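Nerkstead toy library scheme extends loans to 2 more branches

Nerkstead, January. Gullus, the lending service for early years play equipment, has extended its loan scheme to the Greltetti and Rimkutė branches. The change brings the catalogue to 1,000 items, of which 913 are available for home loan. The remainder are kept for use on site.

Loans run for four weeks and may be renewed once. Items are listed by age band, storage size and number of loose parts. Sets with loose parts are checked against a contents card on return.
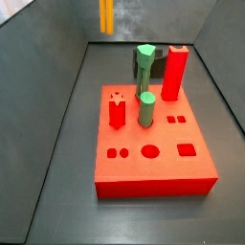

Households may hold up to three items at a time. Registration is free for residents of Nerkstead; childminders and nurseries pay a yearly fee based on the number of places they offer.

"Missing parts are the main cause of items being withdrawn," said Lerato Sibiya, head of lending. "The contents card lets us order a replacement the same day."

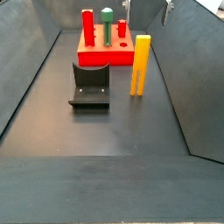 A red base block with three pegs.

The Greltetti branch will hold 400 of the items, chiefly sorting, stacking and threading sets. Larger equipment will stay at the main store and can be sent to either branch on request.

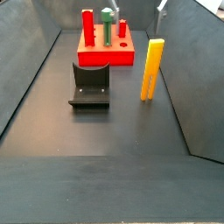 Gullus Lending and Catalogue Department

Returns are accepted at any branch until 5 pm. Late items are charged per week, up to the replacement cost.

Elvia Alvarado has been appointed to manage the Rimkutė branch. Marisol Lozano remains the contact for nursery accounts.
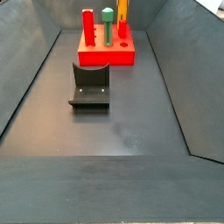

Base block with four upright pegs.

Media enquiries: Refugio Manríquez, Gullus press desk, Nerkstead.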